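Wumis Kitchen Pack for Komollow
Version 2, updated 15/01/2022

If your robot needs somewhere to practise around a hob, we think you'll enjoy this one! The Wumis pack gives you simulated kitchens ready to load, with 53 household items to put in them and a task editor that Charalambos Koutsoukos has rebuilt from scratch.

Hob tasks, pan and kettle: 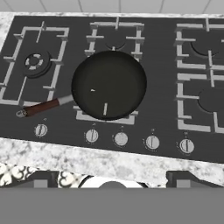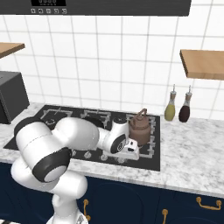

Layouts can be swapped without touching your control code – a big time saver when you want the same task in a new room. Fotis Stefanou has also added some 1210 starting positions, and you can save your own alongside them.

Runs on Komollow 2 and later. Single and team licences available from Hinitz.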